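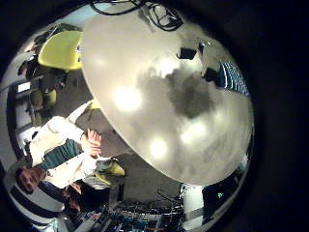

Subject: Re: Quinlan trade and the Patville game
Date: 3rd December

On Tuesday another list member wrote:

> Looks like Quinlan is done. The radio guys say the offer from Rerkell
> is two second-liners and a pick, and that management is ready to sign
> off before the Patville game. I say take it. Hada needs scoring right
> now and we've got goaltending to spare. Attendance for the last home
> game was over 2,000, so people clearly still care. Give them a reason
> to keep coming.

Which radio guys? The same ones who had us getting a new coach by
Thanksgiving? I'll believe this one when the club puts it on its own
site.

Suppose the offer is real. I don't see how we have goaltending to spare.
We have one starter who has played nearly every night and a backup who
gave up five the last time he was left in for a full game. Trade Quinlan
off the blue line and both of them see more rubber, on a team that
already can't clear its own end when it's tired. Did you watch the third
period at Rerkell? Their second line spent most of it standing around.
Now we want those same guys?

As for the attendance, the announced number is tickets out the door. I
was in section 2 and there were whole rows with no one in them. The
last time the league printed a turnstile count next to an announced
2,000, the two weren't close. I'd like to see that count again before
anyone uses the gate to sell me a trade.

The power play does need help, I'll give you that. But it was bad last
season too, with different forwards and the same setup, everyone passing
around the outside until somebody shoots into shin pads. Start there. It
costs nothing and can be done at practice.

Anyway, I'm going to Patville. The bus lot fills up early, so use the
Route 433 side if you're driving. If Quinlan isn't in warmups I'll post
from the rink and you can all tell me I was wrong.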